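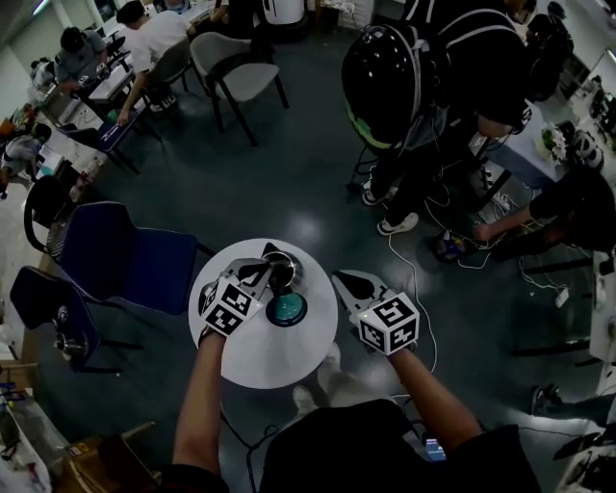
Esdale, Ground Floor Workroom: Furniture and Floor

Gallery — text and photographs by Thịnh Mạc
Posted 2024-11-11

The workroom at Esdale was refitted in April. The work covered the floor, the wall-side benching, the lighting and a set of small round tables that can be moved by one person. The pictures in this gallery were taken over several visits, some with the room bare and some with it in use. Captions give the item first and the detail after it. Dimensions are in millimeters unless another unit is given.

The floor

1. Old floor, before lifting. Two coverings laid at different dates, with a step between them near the door. The step was 7 mm at its worst point and caught the casters of every cart.

2. Subfloor after scraping. The darker patches are old adhesive. They were ground back and the whole area was vacuumed twice before the primer went down.

3. Leveling compound, first pour. The pour started at the far corner and worked back to the door.

4. Dark gray finish, morning light. The color is one shade darker than the sample board. It shows dust sooner than the old floor did, but white fittings and dropped screws are easy to find on it.

5. Finish at the threshold. The metal strip is fixed with countersunk screws. One screw was set slightly proud and was redone after this was taken.

6. Scuff test. A chair leg was dragged across a leftover sheet 15 times with a person seated. The marks came out with a damp cloth except for one, which is visible at the left.

Worktable along the wall

7. Support rail being marked out. Đặng built and installed the benching. The line was set by laser and checked with a long level, since the wall is out of true by a noticeable amount toward the window end.

8. First section of white top in place. The joint to the next section is dry here. It was glued and clamped the same afternoon.

9. Joint after finishing. Visible in low side light, hard to find with a fingertip.

10. Underside of the worktable. Cable tray, one power strip per section, and a gap at the rear for plugs. The tray is open on the front side so that a cable can be dropped in without threading it.

11. Front edge. The corner has a small radius. A square corner was drawn first and changed at the request of the people who lean on it all day.

12. Worktable in normal use. Chargers, hand tools, a box of labels, a mug. There is no assigned storage on top and the surface fills from the wall outward.

13. Plant at the end of the run. It arrived as a gift when the room reopened. It is watered by whoever notices.

Round tables

14. Dina table, as delivered. Flat packed, top wrapped separately. Assembly takes one person and a hex key.

15. Dina table, assembled. Small round white top, no drawer, no shelf. The round shape was chosen for work done from more than one side, where a square corner gets in the way of the hip or the elbow.

16. Top seen from directly overhead. The white surface reflects a good deal of light, and small parts in strong colors stand out well against it. Clear plastic and white parts do not, and a gray mat is kept for those.

17. Height comparison. The table stands next to an office chair and a work stool. Seated work is comfortable at the chair. Standing work means bending, and for long tasks the wall-side worktable is the better choice.

18. Wobble check with a glass of water. Each table was tested at four points on the rim. One needed a foot adjusted.

19. Load check. Sandbags placed at the center first and then toward the rim. The table is meant for light objects and should not be sat on, which is now written on a card by the door.

20. Three layouts tried on the same floor. Against the wall, in a row, and one table alone in the middle of the room. The last leaves clear floor on every side and is the layout most users return to.

21. Position marks. Small tape corners were tried for a month and then removed. The tape collected dirt at the edges and the tables moved anyway.

Cables

22. Floor boxes, lid open. There are 2 in the room, both near the side wall. The original drawing had another in the center, left out when the floor depth turned out to be too shallow.

23. Long runs across the floor. White and black cables both read clearly against the gray if the light is good. The rule is to coil what is not in use — it is followed on most days.

24. Low-profile cable cover. Tested along the main walking line. It holds thin cables well, but thicker ones push the lid open at the bend.

25. Coils on hooks. Hooks are from the Jonden wall range, spaced for one hand. Sorting is by length, not by type.

26. Tangle, end of day. Sorting this one took longer than putting away the rest of the room.

Light

27. Old fittings. Two rows, one of them partly dead. Shadows fell toward the user at the wall side.

28. New fittings, all on. The meter on the round table read 1,125 lux with the blinds down. This is more than most tasks need, and the room is usually run with the rear row dimmed.

29. Glare on shiny parts. Polished metal on a white top picks up the fittings directly overhead. Moving the table half a step to either side is usually enough to clear it.

30. Switch plate. Labels were added by hand and later replaced with printed ones. The hand labels were easier to read.

Storage and small items

31. Jonden shelf unit, empty. Five shelves, the lowest raised so that a broom can pass below it.

32. The same unit after a week. The lowest shelf already holds things that have no other place.

33. Shallow trays. One tray per job, carried to the round table and back. A lid taken off a container goes in the tray and stays there until the container is closed again.

34. Coat hooks by the door. Added late. Before that, coats and backpacks were left on the worktable.

35. Folding chairs, stacked. The rack holds more chairs than the room can seat.

Still open

36. Paint damage behind the door. A stop has been ordered. The dent is at handle height and will be filled when the stop is in.

37. Gap at the wall, window end. The worktable is straight and the wall is not. Đặng will return to fit a scribed strip, date to be set.

38. Spare flooring, labeled and stored flat under the stairs. Same batch as the room. Please do not use it for packing.

Larger files of any picture can be requested by its caption number. Pictures 7 to 11 are also on the Đặng project page with different captions.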